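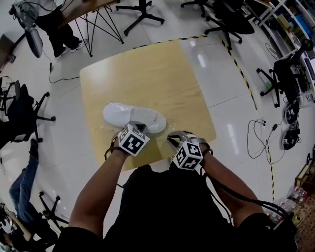
White slippers, wrapped in clear plastic, on the table.

How to pack guest slippers flat so they stay clean

In our guest house in Plindarbridge we give every visitor a pair of simple white slippers. For a long time I kept them in a big bag under the stairs, and each time I needed one pair I had to search for the second shoe. After some seasons I found a way which works well for us, and I want to share it step by step.

What you need

- slippers, one pair for each guest
- clear plastic bags, a little longer than the slipper
- clear tape
- a table with a smooth top
- a box or a drawer for the finished packages

Step 1. Clean the table

Wipe the table with a damp cloth and let it dry completely. White slippers take every crumb and every drop of coffee, so please do not skip this. I also wash my hands again before I start.

Step 2. Put the pair together

Place one slipper on the table with the sole down. Lay the second one on it, also with the sole down and with the toe in the same direction. If your slippers have a very soft upper part, you can turn them sole to sole, but then the package becomes a bit thicker. Check that both have the same size. In October I packed a whole box with mixed sizes and had to open all of it again.

Step 3. Slide them into the bag

Hold the pair at the heels and push the toes into the bag first. Do not pull on the plastic, it tears easily at the side seam. When the toes reach the end, lay the package across the table in front of you.

Step 4. Press out the air

Put one hand flat on the middle of the slippers and press gently. With the other hand, stroke along the front edge toward the opening. Go slowly. If you press too strong, the upper part gets a fold which stays there for weeks.

Step 5. Close the package

Fold the open end two times under the heels. Fix it with 3 short pieces of tape on the lower side, where the guest does not see them. One long piece also holds, but it is difficult to open without scissors.

Step 6. Store them

Stand the packages in the box like books, toes down. Our box is from Prerkex and is 60 cm long, and it takes 14 pairs without squeezing. Write the size on a small paper and put it on the front side of the box, not on the slippers.

If the plastic is foggy inside

Then the slippers were not dry. Open the package, leave them one night in a warm room, and use a new bag.

Can I use the bag again?

Yes, if it has no holes and you removed the tape carefully. I keep the used bags separately, for my own family's slippers.

Contact: Forsyth Guest House, Plindarbridge | Copyright 2020 | Back to top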